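Chapter 8
Racks, Tubes and Small Vessels

Bench glassware and plasticware are treated together in this chapter, as most teaching laboratories store and handle them together. The term "tube" covers any narrow cylindrical vessel with one closed end. A rack is the support that holds tubes upright and keeps their rims accessible. Bowls, cups and lids are grouped under "auxiliary ware" and are covered in Section 8.4.
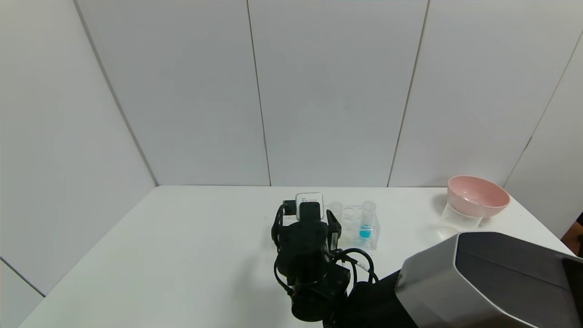 Consolacion Fajardo
Lead author, Modora Laboratory Skills Series

A clear rack leaves the liquid level readable from the side. The blue liquid in the right-hand tube can be located at once, and the empty middle tube can be identified without lifting it. Opaque racks require the user to raise each tube or to rely on labels.

Fill level is read at the lowest point of the meniscus, with the eye at the same height as the liquid. Tubes in this chapter are filled to no more than 60 percent of their capacity. Open tubes are kept upright at all times.

Auxiliary ware is placed toward the back of the bench, clear of the rack. Lids removed from cups are laid flat. Stacked items are separated before any liquid is poured.

Exercises 8.1 through 8.5 use water and food coloring only. Record all volumes in the table at the end of Section 8.2.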